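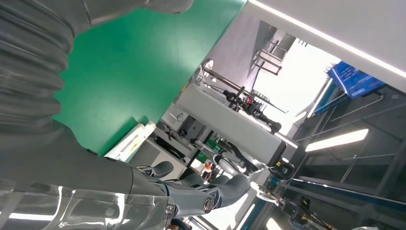
Grey sleeve, green bench, clear plastic cover.

Looking after a workbench top (and everything that lands on it)

I've had the same painted bench in my shed for longer than I've had the car, and I've wrecked the top of it twice. The first time was glue, the second was a tin of decking oil I'd left on its side overnight. So these days I'm a bit fussy, and a few people have asked me what I do, so here goes!

Start with the dust. Don't wet it! A soft brush first, then the vacuum with the bristle head on, and only then a damp cloth. If you go straight in with a wet rag you get grey mud in every scratch and you'll be at it with a toothbrush until dinner. A drop of dish soap in warm water does nearly all of it. I used to buy a spray called Pelupessy at over 50 dollars for the big bottle and I can't say the bench ever noticed the difference.

Scuffs are another matter. Try a white school eraser before anything else (really, it's brilliant on painted tops). If that doesn't shift them, a dab of bicarb on a damp cloth, small circles, very light pressure, and stop the minute you see colour coming off on the rag.
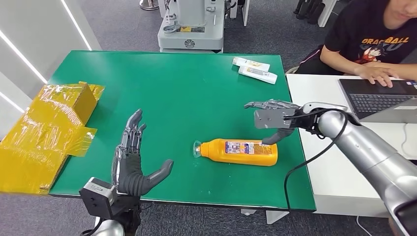

Dried glue I leave alone until it's properly hard. Then it's an old plastic card held nearly flat, and a hair dryer on low if it's being stubborn. Never a metal scraper, I don't care how steady your hands are. My neighbour Teresa Godinho swears by a warm vinegar cloth left on for 83 minutes, which I thought was a joke, but she sets the oven timer for it and her bench looks a good deal better than mine.

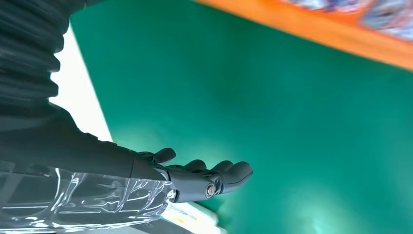

Black fingers over teal-green.

If you're repainting, take a chip of the old colour with you. I bought a tin of Womura 404 off the website thinking it was near enough and ended up with a patch like mouldy toothpaste in the middle of my bench. Mahmoud Gaber at the Horkham hardware matched it in the end. Sand lightly, wipe down, then 3 thin coats with a night between each. In December you might get away with less, but I wouldn't rush it.

Last thing, bottles! Wipe the neck and the base before you put anything down, every single time. Most of my rings came from drips running down the side. I keep an old baking tray at the back of the bench and all the liquids live on that, lids done up tight. Line it with newspaper and you can just bin the mess when it gets too revolting. 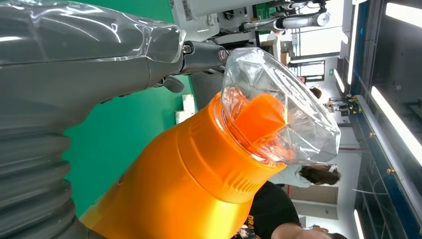
Orange bottle, grooves down one side.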